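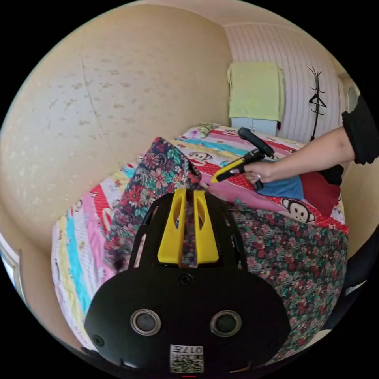

Trabajo con pinzas de mano sobre una cama con ropa y telas estampadas.

Las normas pequeñas: una conversación con Hongmei Pan sobre cómo grabar tareas domésticas

Hongmei Pan llega a la entrevista con una carpeta bajo el brazo y pide perdón por el grosor. Dentro va la guía Beklow, que coordina desde Prutbridge para el equipo de manipulación de Yammine: 78 páginas sobre cómo deben trabajar las personas que enseñan tareas de casa a un robot con una pinza en la mano. «La primera versión cabía en una hoja por las dos caras, y yo estaba orgullosísima», cuenta riéndose. «Luego empezamos a entrar en dormitorios de verdad, con colchas, perchas, toallas colgadas donde uno menos las espera, y la hoja se nos quedó corta la primera tarde.»

Le pregunto por dónde empieza la guía y me sorprende que no sea por los aparatos. El primer capítulo trata de la casa ajena. Antes de sacar nada de la bolsa, el operario recorre la habitación con quien vive en ella y acuerdan qué se puede tocar, qué se aparta y qué puertas quedan cerradas. Retratos, cartas, recetas médicas y pantallas encendidas se retiran o se tapan. «Y lo hace la persona de la casa, con sus manos», insiste Pan, que aquí se pone más seria. «Si lo hacemos nosotros ya hemos leído la carta, ¿me entiende?»

El permiso se firma por habitación y puede retirarse después. Ese apartado lo redactó Ziad Tarawneh, jurista, y según Pan es el único que nadie ha querido acortar. Un residente puede pedir que se borre una sesión entera sin dar explicaciones, y el equipo tiene 20 días para confirmárselo por escrito.

Pasamos luego a la ropa, que es su tema favorito y se le nota, porque deja enfriar el té. La guía prohíbe preparar las prendas para que salgan bonitas. Si una blusa tiene un pliegue torcido, se trabaja con el pliegue torcido. «Al principio todos alisábamos un poquito antes de empezar, es casi un reflejo de buena educación», dice. «Pero un robot que solo ha visto telas alisadas se encuentra con un montón de ropa de un martes cualquiera... bueno, de cualquier día, y no sabe ni por dónde agarrarla.» También se pide cerrar los dedos de la pinza despacio, no tirar de botones ni cremalleras, y parar en cuanto un hilo se engancha.

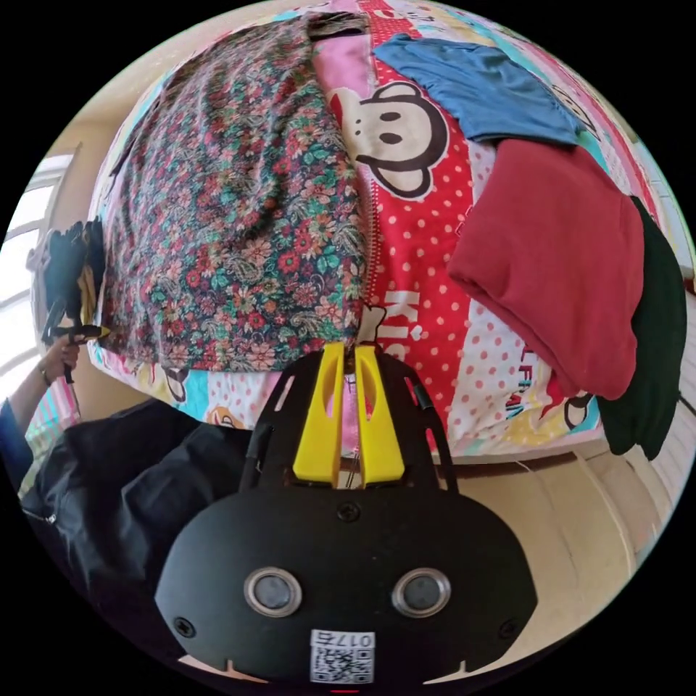

¿Qué se hace con una grabación en la que la prenda se cae?

Se conserva y se marca como fallo. Solo se descarta cuando aparece alguien que no ha dado su permiso o cuando el aparato se ha desajustado a mitad de la tarea.

Esto último costó discusiones. Omar Rawashdeh, responsable de calidad, defendía quedarse con los intentos limpios; Pan quería guardar también los torpes, con su etiqueta. Revisaron juntos 3000 episodios durante el mes de julio y acabaron escribiendo una regla a medio camino: los fallos se guardan, pero en una lista aparte, y el operario apunta en una frase qué ocurrió, con palabras corrientes. «Omar todavía me dice que la frase es demasiado larga», comenta ella. «Y yo le digo que lea la mía, que es peor.»

Hay otra norma que parece menor y que Pan defiende con mucho cariño, la de los relevos. Cada persona hace hasta 100 repeticiones por jornada y cambia de tarea antes de cansarse de la que tiene entre manos. Sostener una pinza con el brazo extendido sobre una cama pide más hombro del que uno cree, y la espalda protesta enseguida. La guía recomienda acercarse, apoyar la cadera cuando se pueda y no estirarse nunca por encima de un compañero.

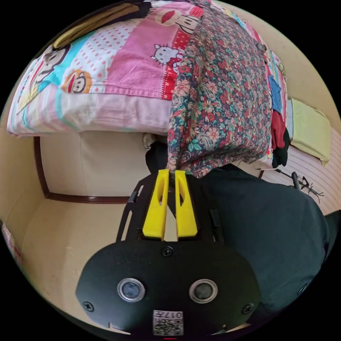 Rory Halliday
Redactor de Automatización y Hogar, Cuadernos de Grisstead

Cuando dos personas trabajan sobre la misma cama, añade Pan, conviene hablar en voz alta. «Voy a la manga, suelto, tuya. Así, sin adornos.» Lo aprendieron de Hussam Harb, que había pasado años en un almacén y venía con esa costumbre puesta. Cada pinza lleva su etiqueta, y el número se anota al abrir la sesión y otra vez al cerrarla, para que las grabaciones de dos aparatos no se mezclen al copiarlas.

Al terminar queda la parte que más agradecen las familias: los dedos de las pinzas se limpian y la ropa vuelve a donde estaba, doblada o sin doblar, según se acordara al entrar. Pan me enseña el borrador del próximo capítulo, sobre casas con niños y con animales, lleno de tachones y de notas a lápiz en el margen. Quiere que lo lean primero unas cuantas familias de Prutbridge, y me pide que, si conozco a alguien con un gato de los que se meten entre las sábanas, le pase su dirección.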